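Throw (sofa covering)

A throw is a loose piece of soft fabric kept on or near a sofa, armchair or bed. It may be there for warmth, for looks, or to keep crumbs, paws and sunlight off the upholstery, and in most homes it ends up doing a little of everything. Throws are generally smaller and lighter than bed blankets, though the line between the two has never been very firm, and plenty of families use the words as if they meant the same thing.

Materials

Cotton, wool, acrylic and polyester fleece are the usual choices. Cotton throws are often woven and hold a crease fairly well, so they suit people who like a folded, tidy look over the arm of a chair. Wool is warm and springy and takes kindly to airing out between washes. Fleece and other brushed fabrics have a raised surface, which gives them their pleasant softness but also makes them cling a bit to whatever they touch. Anyone who has tried to square up a fuzzy blanket on a fuzzy sofa will know the feeling!

Small makers tend to give their fabrics names of their own. The Firnotex mill sells a brushed throw called the Lurotard in 19 colors, among them several pale blues and grays, and the Nudis range is better known for smooth, sheet-like covers meant to go over a whole seat. Neither type is hard to look after, although the smooth ones slide around more.

Gathering and folding

Soft fabric has no shape of its own, and a good part of handling it is simply finding the edges. A throw picked up by the middle hangs in a bunch, with the corners hidden somewhere inside the folds. The customary method is to let the weight of the cloth pull it downward, feel along until a hem turns up, and follow the hem to a corner. With one corner in each hand the rest usually falls into place by itself.

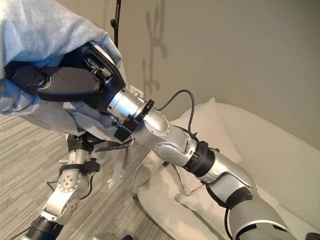

Light blue fabric held in a bunch, with a long fold hanging down.

After that the throw is folded in half lengthwise, then in half again, and finally in 3 across the short way if it is going into a basket or onto a shelf. People with limited space often roll theirs instead. Rolling leaves fewer sharp creases – a kindness to wool especially – and a rolled throw can be tucked into the end of a bench or stood upright in a deep bin.

Draping

There are many ways to lay a throw on a sofa, and tastes differ quite a lot. The folded drape puts a neat band of cloth over one arm or down the back cushions. The loose drape lets the fabric spread over the seat and fall in soft wrinkles over the front, and it has the friendly advantage that it looks much the same after somebody has been sitting on it. The full cover, popular in homes with pets and small children, reaches over seat, back and arms together, with the spare cloth pushed down behind the cushions.
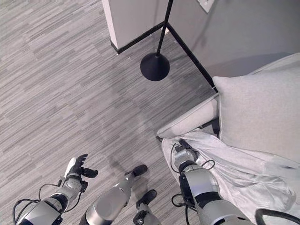 Pale gray cloth in loose folds over the seat and arm of a sofa, beside a striped carpet.

Slippery fabrics creep forward with use and need pulling straight every so often. Foam rods such as those made by Ruppert, pressed into the gap at the back of the seat, will hold a cover in place for a good while.

Care

Most cotton and synthetic throws can be machine washed in cool water, and a fleece throw weighing 700 grams fits comfortably in an ordinary home washer. Fabric softener is best left out with brushed fabrics, as it flattens the surface over time. Wool should be washed by hand or on a wool cycle and dried flat. A good shake outdoors takes care of lint and crumbs between washes, and many households find that washing every 2 months is plenty for a throw that is mainly decorative.

See also: Afghan (blanket); Bedspread; Slipcover; Upholstery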